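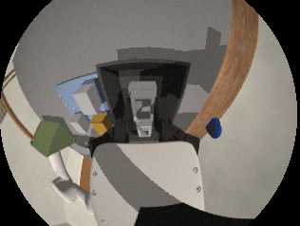

The simulated Mulville cell from behind the gripper, with the green, yellow and blue blocks on the table.

Progress report to the Clindow Fund
Project: Mulville tending cell, setup and upkeep
Prepared by Jaanus Urbonaitė for Maureen Bunting
23 October 2019

Dear Maureen,

Thank you again for your patience over the summer, and for the very kind note you sent when our September report came in short. I promised you a fuller one this time, and I'm glad to say there is plenty to put in it.

Most of our hours since then have gone into the gripper end of the simulated cell. You may remember that the fingers were closing off center, so that a part picked cleanly from the tray would arrive at the vise a little crooked. Maureen, I must have looked at that finger model a hundred different ways! The fault was an old mounting offset, left over from the Kpodo gripper we modeled first and carried along every time somebody copied the file. We measured the mount again, put in the right value and ran the full pick routine 167 times. Seven of those runs failed, all at the tray, and we are still working through them.

The wrist view has been set up again as well. It is a very wide view and bends straight edges badly, so the old calibration was never much good toward the rim. We wrote out a fresh procedure that a new person can follow in 60 minutes, and two of our students have now done it on their own.

After the gripper we moved on to the fixture, which I know is the part your board asked about. 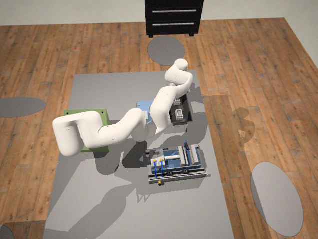 The vise model had its jaw travel set too wide, and the arm was planning its approach around space it didn't really have. We corrected the travel and then taught the approach points over again, starting from the home position and working in toward the jaws. It's slow work – every point gets checked at low speed before we let the next one be saved – but I would rather spend the days now than when there is a real arm to bump into something.

Upkeep has its own log at last. Each change to the cell gets a line with the date, the old value and the new one, and the Zetier controller settings are saved alongside it.

On money, we are within budget. There is $2,000 left in the training line, and I'd like to ask whether we might move it to bench time for the physical gripper. A short email from you would be enough for our office.

Next we'll finish with the seven tray failures and then start on the approach to the far side of the table, where the elbow still swings wider than I like.

With warm regards from all of us,
Jaanus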